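Ultrasound Technologist, Full Time
Virmont Imaging
Posted: 2019-03-21

Virmont Imaging is hiring a full-time ultrasound technologist for its outpatient office. Duties include abdominal, thyroid and vascular exams, and entering notes for the reading physician. ARDMS registration is required. New graduates may apply. Evening shifts rotate, and there is no overnight call.

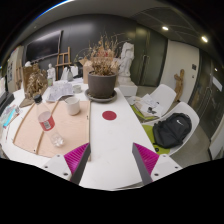 White table with a wooden board and a clear plastic bottle

Send a resume and two references to Rosalinda Dalisay, office manager. Refer to job 641.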